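Print this page | E-mail this page

Drovden Reading Room: Frequently Asked Questions

Who may use the Reading Room?
The Reading Room is open to all residents of Drovden and Brivolach aged 16 and over. Visitors from other towns may apply for a day pass at the front desk. Younger readers are welcome when accompanied by an adult.

Do I need to reserve a table?
Reservations are required for the study tables on Tuesday and are optional on all other days. A table is held for 15 minutes past the reserved time and is then released to the next reader.
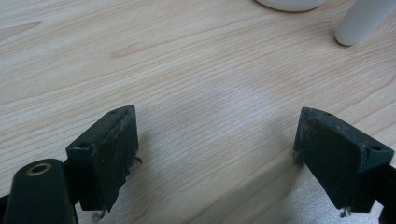
How many items may I request at once?
Readers may request up to 4 items at a time from the Pasichnyk Collection. Maps and bound newspapers count as 2 items each. Further requests may be submitted once the first items have been returned to the desk.

May I bring food, drinks, or pens?
Food and drinks must be left in the lockers. Only pencils may be used with collection materials. Laptops and tablets are permitted with the sound turned off.

How do I order copies?
Complete the copy request form and hand it to a member of staff. Orders of up to 100 pages are normally ready the next working day. Larger orders are reviewed individually, and the reader will be told of the expected date before any charge is made. Copyright limits apply to all orders.

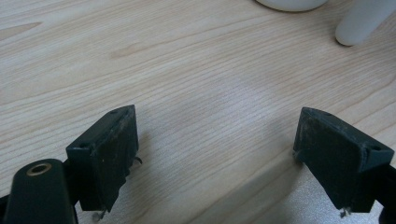 Can I search the catalog from home?
Yes. The catalog is available through Plateo, and a reader card number is needed to log in. Please note that 37 boxes in the Pasichnyk Collection have not yet been listed. Questions about these boxes should be sent to the desk in writing.

Does the Reading Room close during the year?
The Reading Room closes for one week each February for the yearly stock check. Requests received during that week are answered in the order in which they arrive.

What should I do if I lose my reader card?
Report the loss to the front desk as soon as possible. The first replacement is free of charge. Proof of address is required.

Print this page | E-mail this page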